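4 min read

1/ I've been meaning to write up how we gather examples for Esel, our kitchen-counter project, and I keep putting it off because every time I sit down there's one more thing I want to fix first. So it's going up as a thread, a bit rambly, with tea.

2/ Quick background for folks who are new. Esel is the learning system, Surkell is the set of tasks we teach it with. All the tasks are small kitchen chores on one countertop – put the cloth in the pan, move the pan over, pick up the egg-shaped thing, that sort of stuff.

3/ An "example" for us is one full try at one chore, start to finish, with a person steering the arm. We wanted 600 for the first round. We have 467 we're happy with, and I'm prouder of that second number than I probably should be.

4/ The gap isn't laziness, I promise! We threw out a whole pile in September after finding that two of us had been labeling "fold" and "move" differently for the cloth. The motions were lovely. The labels were a mess, and I still feel a little sick thinking about it.

5/ What helped most was writing the instruction down before touching anything. One plain sentence, the way you'd say it to a kid helping with dinner. If I can't say it in one sentence, I split it into two chores and record them separately.

6/ The other thing is moving stuff between tries. I used to leave everything where it landed and just go again, and wow, did Esel ever memorize my habits. Now I change the layout every 10 tries, and I try to be a bit rude about it – pan shoved in a back corner, cloth out front where it can get in the way.

7/ A typical starting layout on the Surkell counter, with the gripper open over the back of the saucepan, the purple cloth folded in the middle and a couple of plastic bits off to the sides:
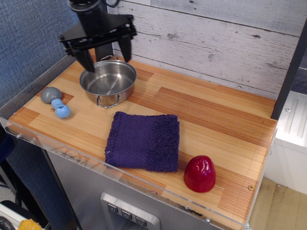 8/ Let's talk about the pan, my dear nemesis. It's polished steel, so it picks up the warm color of the wood all around it, and the wire handles are skinny. A person steering can feel their way into a good angle after a few tries. I keep the clumsy approaches too, as long as the chore gets done, and I mark them "slow" so we can decide later how much to lean on them.

9/ Cloth is a whole different animal. I fold it fresh for each try and I've stopped being neat about it, on purpose (my grandmother would be horrified). Some folds are square, some are a sad lump. We want both, and we want plenty of them where an edge is hanging over something else.

10/ Question I get a lot: do you keep the failures? Yes, in their own folder, with a short note. "Pinched too high." "Let go early." It takes me a few seconds per try and I've gone back to those notes more than to any chart we've made.

11/ Somebody also asked about the names, so: the sorting script is Türkmen and the little viewer we use to replay tries is Setirine. The viewer is slow to open once a folder gets near 1,000 clips, so please split yours up before sending them over. I'm working on it, in the evenings mostly.

12/ Next up is two-step chores, starting with cloth out of the pan and then pan to the front. If you've recorded longer chains like that, I'd love to hear where you put the cut between steps. I've been cutting at the moment the gripper opens and I'm not sold on it yet.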